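Shop notebook, drying bench – Tuesday

Started at 7:40 with the moisture meter, which had been put away switched on, so really started at 8:05 with a new battery. Whoever is reading this knows who they are.

Job in hand is the drywall offcuts from the Brunorby basement. We want to settle whether the small Droltik dehumidifier can bring a soaked wall section down by itself, or whether we keep loading the big one into the van every time and complaining about our backs. The sales sheet says it can. The sales sheet also has a picture of a dry carpet on it, so make of that what you will.

Cut two pieces off the same sheet, stood both in the tray overnight, drained them, taped the cut edges. Piece A in the tent with the Droltik and one air mover. Piece B in the other tent with the Toivonen, same air mover model, same setting. Doors zipped. Radio on, low.
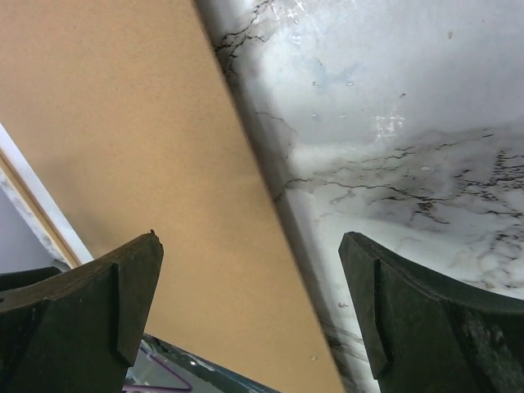
Readings are off the pin meter on the drywall scale, taken a hand's width up from the bottom edge where the water sits longest. First reading after lunch had B well ahead. A had come down too, in its own time, like a teenager coming down to dinner. Relative humidity in the A tent was 41 and I wrote that on the tape before I forgot it. Then I forgot to write down the one for B. Will have to take B from the logger, if the logger was running.

The logger was running. It was logging the hallway. Moved it.

Note on the air movers: the one in A had its snout pointed at the tent wall for the first hour. Turned it so the air runs along the face of the board. I don't think that hour can be blamed for the whole gap, but it's going in here so it can't be used against me later.

Drain hose on the Droltik is too short to reach the floor sink. Ran it to a bucket. Emptied the bucket at 3, put it back, kicked it at 3:10. 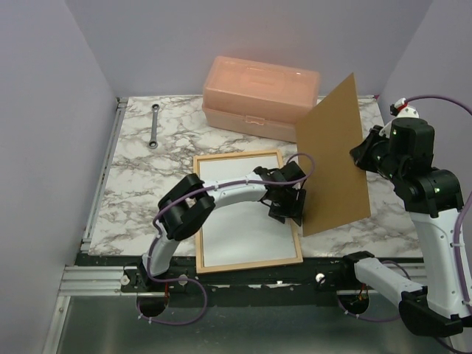 Does a dry reading on the painted face mean the board is dry?
It only tells you about the face. Paint slows the water down on that side, so push the pins in deeper or check from the back before you pull any equipment.

Was asked that twice on the Brunorby job and gave two different answers, so it gets written down properly.

End of day: B at 13, A at 15. Our dry piece from the rack, never wetted, also reads 13 on the same scale. So the Toivonen is done and the Droltik is close, and I'd be happy with it for a closet or a half bath. Not for a basement, unless the basement's owner likes us and wants us to stay.

Left A running overnight. Hose is still in the bucket. Bucket is now behind the door where I can't kick it, and where somebody else probably will.
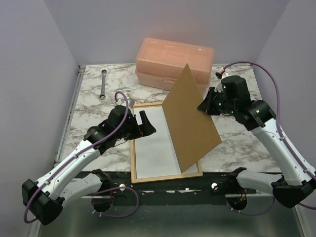

Brown board tilted over the wood frame with the white panel.

Still to do:
Order a longer hose for the Droltik, and a clamp that fits it.
Read A first thing, same pin holes, before the coffee and not after.
Try the Plesach cleaner on the taped edges. It left a film on the last batch and I want to know if that was the cleaner or our rinse water.
Repeat the whole thing with insulation behind the board. A bare piece standing in a tent with air on both sides is having a much easier life than any wall I've met.
Label the batteries.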